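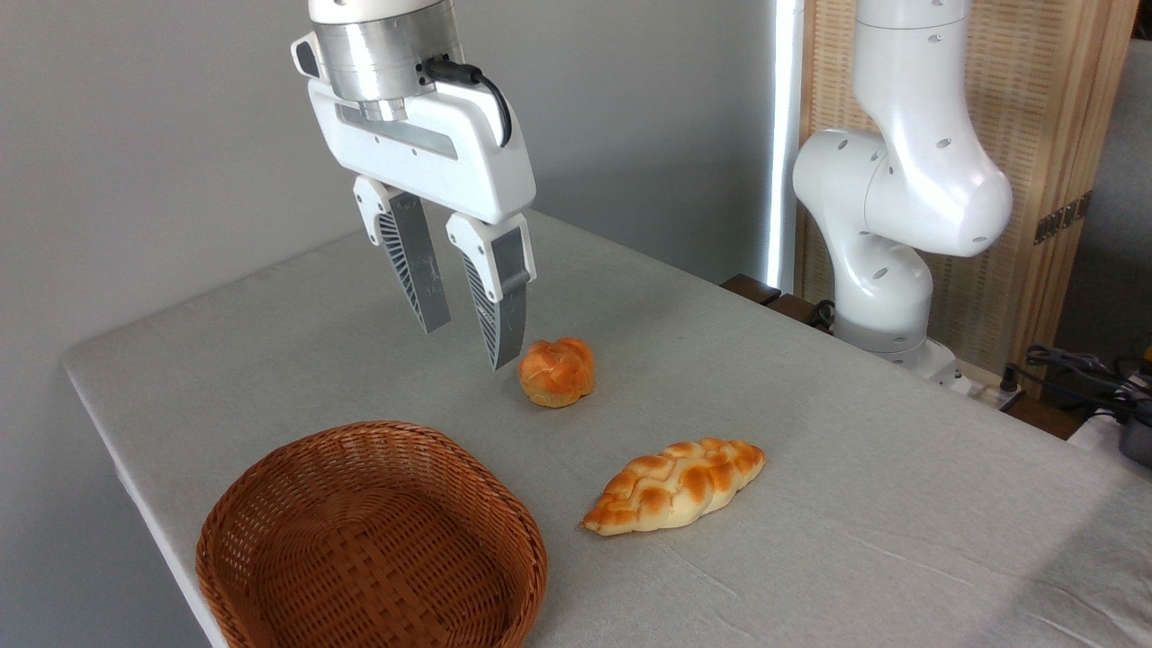 Two loaves and a basket: the bread task at the Jondomcombe lab, with the gripper open above the table.

I came to Jondomcombe for a story on robots learning from their own bad days, and I spent the first hour thinking about lunch. It's hard not to when the job on the table is bread. There's a little knotted roll and a long braided loaf, both shiny on top, and there's a wicker basket. The arm is supposed to put the bread in the basket. That's it, that's the task! My niece could do it at two, though I suppose she'd have taken a bite first.

The project is called Nunden, and it's a training method, so what you'd take home if you stole it is a pile of code and a few thousand recordings. The arms are just what it runs on. The people here talk about Nunden the way my neighbors talk about their sourdough starters, with a lot of affection and a fair amount of complaining.

Let me try to explain it the way it was explained to me, over bad coffee, with a pen and the back of a parking receipt.

The usual way to teach an arm a chore is to have a person steer it through the chore again and again, and record everything. Camera views, joint positions, when the fingers open and shut. You feed all of that to a model and the model learns to copy. It works pretty well, right up until the arm ends up somewhere the person never went. Say it comes down a thumb's width too far left. The person who did the steering was good at steering, so there's nothing in the recordings about being a thumb's width too far left. The arm has no idea what to do next, so it does something silly, and then it's even more lost.

Nunden goes looking for those spots on purpose. The team trains a first version on a modest set of clean demonstrations (they used 1,000 for the bread) and then lets it loose. A second, smaller model called Yurchenko watches. Its whole job is to guess, a few moments ahead, whether the arm is about to get into trouble. When Yurchenko gets nervous, everything pauses and a person takes over, but only for the tricky bit. They nudge the arm back to a sensible place and let go. That short rescue gets saved, and the next round of training leans on it extra hard.

I asked why it's called Yurchenko and was told it's after the gymnastics vault, the one where you go in backward. I'm still not sure I get it.

So how much does all this rescuing help? The team collected 872 rescues over the spring, most of them just long enough to sneeze through, and added them to the original 1,000 demonstrations. Then they compared the result with a plain copycat model trained on 4,000 full demonstrations. The Nunden version came out ahead on the bread and about even on the other table chores they tried. I want to be careful here, because they were careful with me. It's one lab and one type of arm. But a full demonstration takes a lot longer than a rescue, and anyone who has spent an afternoon steering a robot toward a dinner roll will tell you which they'd rather do.

I know this now, having had a go myself. You hold a controller and the gripper copies your hand, more or less, with a tiny lag that makes you feel like you're wearing somebody else's arm. I got the roll on my third try and was ridiculously proud. The braid was another story. It's long, so where you grab it matters a great deal. Pinch it near one end and the other end swings out and clips the rim of the basket. I did that twice in a row, with an audience.

Those clips, by the way, are what Yurchenko turned out to be best at spotting. Nobody had told it about the rim. It had seen enough bad grabs on the braid to get twitchy well before the lift, while there was still time to let go and try closer to the middle. On the roll it was a bit of a worrier. It would call for help on grabs that would have been fine, and each false alarm costs a person's attention. They've been turning the nervousness up and down for weeks, and when I visited they still hadn't found a setting that everyone liked.

There's a second problem, and I find it more interesting than the first. People rescue differently. One person backs all the way up and starts fresh. Another wiggles the fingers over and carries on. Mix the two together and the model can end up wanting both, so it hovers. I watched it hover over that roll for what felt like a whole commercial break. The current fix is a written house style for rescues, 4 rules taped beside the monitor, the first of which is "go up before you go sideways."

Zirkari, the small company paying for part of the work, wants to try Nunden in a bakery packing room next, starting in April. The bread there will be warm and soft and a different shape every time, and the team expects to need a fresh batch of rescues for it. They asked if I'd like to come back and steer. I said yes before they'd finished asking, and I've been practicing going up before I go sideways with a pair of salad tongs.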